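Has anyone actually met someone off the telly at the Emalcombe fan weekend?

teapot_tilly
Posted 9th August

My sister and I are mad about Trarnum Nights (we've watched the whole thing twice, don't judge) and I've just seen that half the cast are down for the Emalcombe fan weekend in December. The photo tickets are £175 for the pair of us, and I nearly fell off my chair. Do you get a proper chat for that, or is it smile, click and out the door? And do they turn up? I'd cry if we got all the way there and the lead had pulled out.

flulport_fan
I went last year with my cousin and loved it! You don't get long, I'd say 21 seconds if you're lucky, but everyone we met was lovely and one of them asked where we'd come from and knew the chip shop in Flulport. I'd skip the photo and get the autograph ticket instead, because the queue moves slower and you can have a bit of a natter while they sign. One person on our list did cancel and the money was back in my account before Christmas. 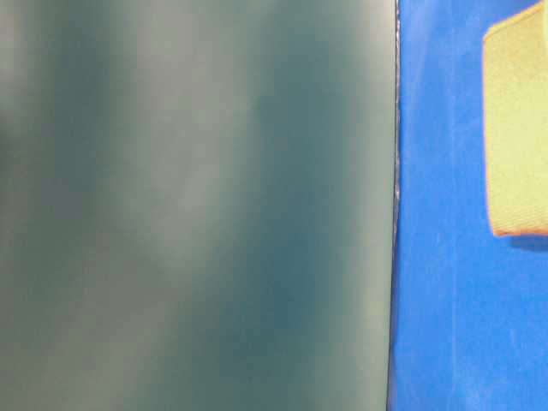

Greyish teal, and very blurry

Take something for them to sign as well, the prints on the stalls are dear. Oh, and eat before you queue. I didn't, and I was a bit wobbly by the time I got to the front.

maes_mum
Can't help with Emalcombe but I did the one at Maes and wouldn't go again. They'd sold 2,566 tickets and the hall was heaving. My favourite never looked up once — she was chatting to her agent the whole time. Check the refund bit before you pay.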